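Two-arm setup for soft goods – what should I budget besides the arms?

Asked in: Automation & Robotics > Buying and planning
Tags: budget, two-arm, grippers, fabric, spares

Trying to put together a purchase request for June and going in circles. Short version: we want a second two-arm station for handling soft stuff – fabric, sheeting, bags, covers, things with poles and folds. First station exists and runs. I didn't buy it, I inherited it, and the paperwork is one invoice from Cedell for the arms and then nothing. No record of what got spent on everything else.

What I have so far:

arms, two, same model as now so people don't have to relearn anything
grippers – the standard white ones that come with it, or something softer?
head camera plus mount
PC
3,000 left over for "everything else" after the arms and PC, and that number is not going up

The 3,000 is where I'm stuck. Boss thinks it's generous. I think it's gone in a month. Grippers, cables, mounts, floor covering, lights, shipping, plus whatever we wear out. I keep finding things that aren't on anyones list.

Kind of work we do, so you know what the grippers are up against. Thin shiny material, white poles close by, arms working near each other:
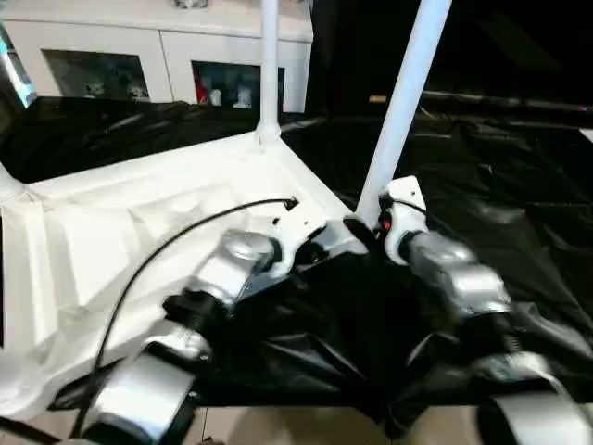
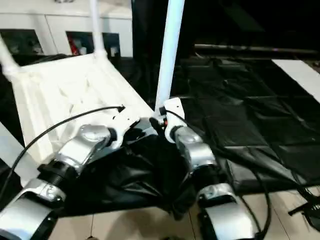
Cedell told me by email to put down 200 per arm per year for wear parts and leave it at that. Sounded like a number off the top of someone's head, so does anybody here have a real one? Also they want to sell me the Bilside service plan with it and I can't tell if that's worth having for a station this small.

Specific questions:

1. How many spare gripper sets do you keep on the shelf for two arms?
2. Service plan yes or no
3. What did you forget the first time

Can't do a full rebuild of the room. Dark corner, tile floor, it stays where it is. Need numbers I can defend, doesn't have to be pretty.

2 answers

Answer 1 (accepted)

We run fabric too, two stations, been through this twice. In the order you asked.

Spares. One full set of gripper fingers per arm on the shelf, so 2 for your station, plus one complete gripper that's shared. Fingers are cheap. The complete gripper is not, but our lead time on one was 13 weeks last time and the station sat there the whole time. Buy it with the arms, you'll get it on the same shipping. If you order it alone later the freight is painful.

Don't buy soft grippers yet. We did, for one station, and went back to the stock ones with a thin rubber pad stuck on. Pads are consumables, buy a roll. Slippery synthetic stuff needs grip at the tip and the soft ones just slid on ours. Yours may be different, ask for a loaner first.

Cables. This is what I'd put first on your "forgot" list. External cables that run along the outside of the arm get tugged every cycle. With fabric they also catch. Get spares for every one of them, and get the clips. We burned through the gripper cables faster than anything with a motor in it. Measure with the arm stretched all the way out before ordering, I got a batch too short and they're in a drawer now.

Service plan. Read what it leaves out. Our Bilside quote didn't cover grippers or cables, so basically it didn't cover what breaks. We passed and put the money in a parts line instead. If yours covers the joints and they'll send a loaner arm then maybe. Get the loaner part in writing.

The 200 per arm: fine for year one if you aren't running it all day. Not fine for year two. I'd write it as 200 the first year and double it after, and say so in the request now. Much easier than coming back and asking for more.

Other stuff I forgot:

lighting. Dark fabric on a dark surface in a dark room is miserable for the camera. Two cheap panel lights, flicker free, on stands. Do this before spending anything on a better camera
the props. If you're handling tents or garments or whatever, they wear out and you need several of each. Ours were coming out of petty cash until somebody noticed
emergency stop within reach of where the person stands, not where the electrician thought was tidy
second power circuit, check before the arms come
customs if it's coming from abroad, we had a nasty one

Split of the 3,000 – complete spare gripper first, then cables and fingers, then lights, then props, keep whatever's left untouched for the first three months. If the spare gripper eats more than half, move it up to the arms line of the request. It's legit, it ships with the arms.

One more: ask Cedell if the old arms and new arms take the same fingers. Same model name didn't mean same parts for us. There was a revision in between and the bolt pattern moved.

Answer 2

no to the service plan. we used Taipe for repairs, per job, was ok. slow

also have you looked at leasing? Cenus does it, or did. Monthly is higher than you'd like but spares are inlcuded so your 3,000 problem kind of goes away. depends if your place hates monthly costs, mine does

Comments

Original poster: Thanks, Answer 1 is exactly what I needed. Asked about the revision thing and yep, different fingers. Would never have caught that. Moving the spare gripper to the arms line. Leasing is out, purchasing won't sign anything monthly.

Reply to Answer 1: agree on everything except lights on stands. Clamp them to something. Stands get kicked, camera view changes, you lose an afternoon working out why.

Original poster: ok clamps. Any width I should look for? The rail at the back is the only thing to clamp to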